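# FAQ - pinça manual Flemholm, revisão 3

Perguntas recebidas por quem está a montar a sua própria pinça na oficina partilhada de Plullesside ou em casa. Aplica-se à revisão 3. Os ficheiros da revisão 2 continuam no repositório, na pasta `antigo`.

## O que é preciso imprimir e o que é preciso comprar?

Imprimem-se o corpo, as carcaças laterais, os braços e o punho. Compram-se os parafusos de pivô, os rolamentos, a mola de retorno e o suporte da câmara. A lista completa está em `lista_material.csv`. O kit de ferragens da Kollár serve sem alterações; o da Skolgate traz parafusos mais compridos e obriga a usar anilhas.

## Que material usar nas peças impressas?

PETG para o corpo e para os braços. PLA funciona no punho, mas ganha folga nos pivôs ao fim de poucas semanas. As almofadas dos dedos são em TPU 95A, com a face texturada virada para a mesa de impressão.

## Quanto tempo demora a impressão?

Depende da máquina. Com camada de 0,2 mm, o corpo ocupa a maior parte do tempo e convém deixá-lo para a noite. As almofadas imprimem-se devagar, a 25 mm/s. Secar o filamento antes - o TPU húmido deixa fios na textura e a aderência piora.

## Qual é o peso final?

A montagem completa, sem câmara, pesa 245 g. Com a câmara e o cabo, o centro de massa avança e o pulso cansa-se mais depressa. Quem tiver mãos pequenas pode usar o punho curto (`punho_s.stl`).

## Os dedos não fecham em paralelo. O que verificar?

1. Comprimento dos dois braços, medido entre centros dos furos.
2. Aperto dos parafusos de pivô. O braço deve cair com o próprio peso.
3. Orientação das almofadas. Existe uma esquerda e uma direita.

Se o desvio persistir, reimprimir os braços aos pares, na mesma placa e com a mesma orientação. 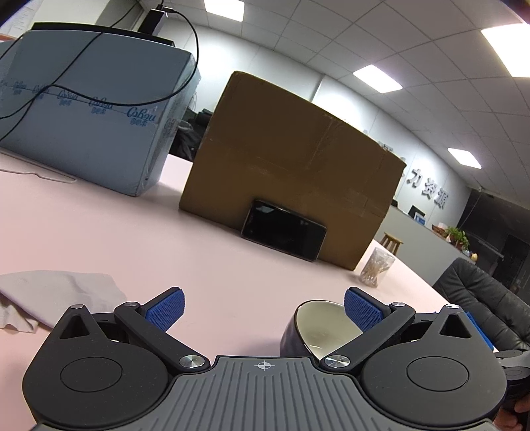
Um desvio pequeno na ponta é aceitável para objetos de faces planas. Para peças cilíndricas ou de parede fina já se nota, e a peça roda ao ser levantada.

## Qual é a abertura máxima?

Na versão normal, até 125 mm entre almofadas. Objetos mais largos têm de ser agarrados por uma aba ou pelo bordo. Há um ramo experimental com braços longos, mas a força na ponta diminui e não o recomendamos para já.

## Que lente convém?

Uma grande angular fixa. As pontas dos dedos devem ficar sempre visíveis, abertas ou fechadas. A focagem automática desliga-se; caso contrário a câmara oscila entre os dedos e o fundo. Depois de qualquer desmontagem é necessário repetir a calibração.

## De quanto em quanto tempo se faz manutenção?

A cada 3000 ciclos de abertura e fecho, ou quando o retorno ficar lento. Limpar os pivôs com álcool isopropílico, verificar a mola e aplicar massa de silicone. Não usar óleo fino - escorre para as almofadas.

## É possível motorizar a mesma pinça?

Sim, mas exige outro corpo. As carcaças atuais não têm espaço para um servo. O desenho motorizado usa os mesmos braços e as mesmas almofadas, e está previsto para março.

## Posso pedir as peças já impressas?

Na oficina, sim. O conjunto em PETG e TPU custa 49 euros, sem ferragens. O pedido faz-se no formulário da página do projeto, indicando o tamanho do punho.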